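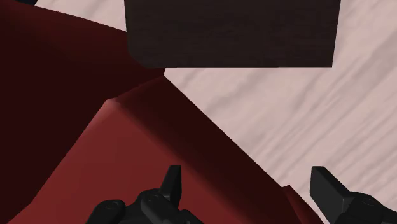

The Rokstead works opens its doors to modellers once a year, in October, and this time I got a place. They make injection-moulded kits, mostly aircraft in the smaller scales, and a short line of resin detail sets sold under the Nenano name.

We met at 9 in the canteen. Vilja Väisänen, the production manager, took our group round and kept a steady pace. The moulding hall was first. It was louder than I had expected, and she saved most of her talking for the corridor afterwards. A normal run is 3,000 sprues of one frame before the tool is changed. Clear parts are run separately, in the mornings, by the same two people each time.

The tool store is next door. There are 31 complete mould sets on the racks, including the ones bought from Softić when that firm stopped making kits. Several of these need repair work before they can be used. I asked about the floatplane, as I expect everyone does, and was told it is on the list but has no date.

Upstairs is the design office. Santeri Riihimäki showed us the wing of a trainer that is due next spring. He has redrawn the panel lines after measuring a surviving airframe — the old drawings had the aileron too short. He also had test shots of the fuselage halves, and we were allowed to handle them. The fit at the wing root was good. There was some flash round the tailwheel, which he said would be dealt with on the tool.

Decals are printed outside by Clillus, so there was nothing to see of that part apart from boxes of finished sheets in the packing room. Packing is still done by hand, at long benches, with a weight check at the end to catch missing sprues.

The shop was open until 2. Prices were a little below retail and there was a bin of bagged kits without boxes. I bought two of those and a resin cockpit set. Parking is on the street behind the works — the front yard is kept clear for lorries. Places for next year go on the mailing list in August.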